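Offene Chipstüten, halbvolle Gläser, leere Flaschen: Die Arbeitsplatte in der richtigen Reihenfolge freiräumen

Zum Thema Küchenordnung gibt es vermutlich mehr Ratgeber als Küchen. Die meisten beginnen damit, dass man etwas kaufen soll. Ich halte das für den falschen Anfang und habe die gängigen Tipps über den Februar an meiner eigenen Arbeitsplatte durchprobiert. Übrig geblieben sind vier Schritte, und bei zweien bin ich immer noch nicht ganz überzeugt.

1. Erst der Müll, dann das System

Snacktüten zuerst. Eine angebrochene Tüte, die zerknüllt hinten an der Wand liegt, isst erfahrungsgemäß keiner mehr leer. Kurz hineinschauen: Sind es nur noch Krümel, ausschütten und die Tüte entsorgen. Ist noch eine Portion drin, kommt sie in eine Dose mit Deckel. Von den vielen gelobten Falttechniken ohne Clip hat bei mir keine über Nacht gehalten. Steinar Oddsson schwört auf die Variante mit den eingerollten Ecken, ich habe sie dreimal versucht und es dann gelassen.

2. Alles in eine Reihe an die Wand

Gläser, Flaschen und Kannen nach hinten schieben, die hohen Sachen möglichst an den Rand, damit sie die kleinen nicht verdecken. Gewürze mit Schraubdeckel und Gläser mit kariertem Deckel dürfen ruhig gemischt stehen. Die Reihe ist nur zum Sichten da und soll so nicht bleiben. Viele Anleitungen hören genau an dieser Stelle auf und nennen das Ergebnis aufgeräumt. Ich nenne es an die Wand geschoben.

Eine Tasse oder ein leerer Kunststoffbehälter darf vorerst vorne stehen bleiben. Den Behälter braucht man gleich noch. 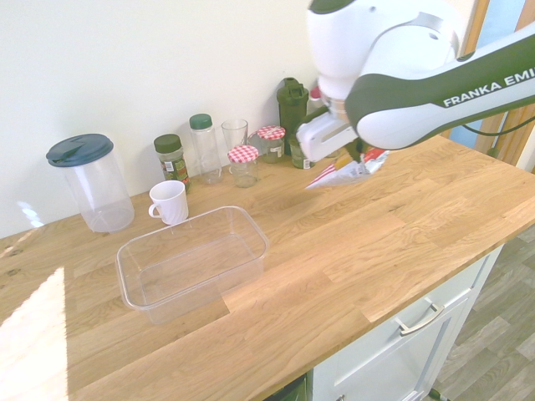
3. Jedes Glas einmal in die Hand nehmen

Bei Kräutern den Deckel abschrauben und riechen. Riecht es nach nichts, schmeckt es auch nach nichts, egal was auf dem Etikett steht. Bei Pasten und Pesto auf das Datum schauen und darauf, ob »nach dem Öffnen kühlen« draufsteht. Wer nicht mehr weiß, wann das Glas geöffnet wurde, wirft es weg. Ein Probierlöffel ist keine Haltbarkeitsprüfung, auch wenn das in Foren hartnäckig behauptet wird.

Fast leere Flaschen ausspülen oder aufbrauchen. Umfüllen lohnt sich selten: Ich hatte am Ende einen Trichter mehr zu spülen und 100 Milliliter in einer Flasche ohne Beschriftung.

4. Kleine Sachen in den durchsichtigen Behälter

Was in der Reihe ständig hinter etwas anderem verschwindet, kommt in den rechteckigen Behälter, den man als Ganzes herausziehen kann. Vorher messen, ob er in den Schrank passt. Teure Einsätze können auch nicht mehr, zumindest habe ich noch keinen gefunden.

Ye-ji Won schrieb mir, man müsse das jeden Sonntag wiederholen. Ich mache es, wenn ich das Schneidebrett nicht mehr hinlegen kann. Bisher reicht das.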